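Workshop Tips: Living With a Two-Armed Robot Bench

I keep a running list of things I've learned at our shared workshop on Justunbridge, mostly so I don't have to learn them twice. Last month's batch was all about sharpening. This one is for the people who keep writing in about the robot bench, which we've been putting together since January and which I have now spent more evenings on than I'd like to admit to my family.

If you haven't followed along: two arms, one table, one task board with pegs and things to poke into holes. We call the whole setup Igwe. You don't need the same gear for most of this to be useful. Half of it applies to anyone clamping small parts to a bench and trying to hit the same spot over and over.

Start with the table

I wanted to start with the arms, of course. Don't! Sort the table out first. Ours rocked a tiny bit, a wobble you'd never notice eating lunch at it, and I spent two evenings blaming my code. Get down on the floor, lean on each corner in turn, and watch the feet. Folded cardboard will do for a day but it squashes, so cut proper shims from scrap hardboard and glue them on.

Go for a dark, dull top if you can. We started out on a shiny white one and the ceiling lights bounced off it like a pond. The top we use now has a flat charcoal finish and shows every speck of dust, so keep a soft brush handy and give it a sweep before each run.

Hang something black behind it

Cheapest fix of the whole build. Black fabric from the remnant bin, hung straight down behind the table, and the camera quit getting distracted by the shelves and the people walking past to the drill press. Get it wider than you think you need (I had to go back for more). Don't bother ironing it -- soft creases hardly show up once it's dark back there. Do pin the bottom hem, or it puffs out every time somebody opens the big door.

Blue parts on a white board

I tried printing the pegs in gray at first, to match the rest of the rig. Very handsome, and a real pain to find against anything. Blue on white is easy on the camera and easy on me at ten at night. If you're printing your own, do them all from one spool. My first set came from two different rolls and the shades were just far enough apart to be annoying.

Print spares too. I ran off 40 small pegs in one go and I'm glad I did, given how far a peg can travel when it's squeezed at a bad angle. One turned up in my coat pocket.
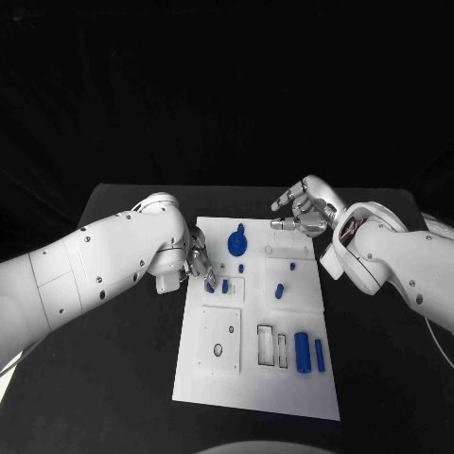
Another thing on pegs: knock the sharp edge off the bottom end. A couple of twists against fine sandpaper is plenty. A peg with a slightly rounded tip will find its way into a hole that a square-ended one just sits on top of, and you'll look like a much better programmer than you are. Same trick works on dowels, shelf pins, all of that.

And keep the small plates on the board removable if your design allows it. Screw them down at the corners and skip the glue. I glued one on an early version, got it a hair crooked, and ended up making a new board.

Slow is fine

I run everything new at 25 percent speed. It's dull to watch, and people wander over hoping for excitement and then wander off again, but you get time to think and time to hit the stop. Once a move has gone through cleanly several times I'll creep it up a little. Never turn up the speed and change the path on the same go. If something goes wrong you won't know which one to blame.

With two arms, teach them one at a time. Park one well back, get the other one's moves right, then swap. Only after that do you let them both lean in over the board together, and you keep your own hands in your lap or on the stop button while they do it.

Cables

Leave slack at every joint, then move the arm by hand (power off) through the farthest reach you plan to use and see what pulls. Hook-and-loop straps beat zip ties here, as you will be redoing it. I've redone ours so often that I've quit trimming the ends. Run the cables along the outside of the arms, away from the work, and check them before you switch on. It takes a minute.

Write it down

I keep a cheap spiral notebook called Gasisholm (the name was already on the cover when I found it in the supply closet, and it stuck). Every run gets a line: what I changed, what happened, which part was being fussy. We're up to run 113 and I look back through it more than I look at the log files. "Loosened left wrist mount, forgot, lost an evening" is not something a log file is ever going to tell me.

Odds and ends

Small parts live in a muffin tin, one kind to a cup. Label the tin and not the lid, or you'll put the lid on backwards like I did.

Masking tape marks on the table for where the board goes. Put the tape down before you start teaching positions.

A drop of threadlocker on mount screws, the kind you can still undo with a hand tool. Screws do back out with all that stopping and starting.

Wipe the metal fingers with a dry cloth before a session. Skin oil gets on them whenever you adjust anything, and the pegs start slipping.

Next batch will probably be about the Flastness cart, the rolling tool stand I've been promising to finish. The casters are on. The drawers are another matter, and I still have to decide between wood runners and the metal ones I already bought in the wrong length.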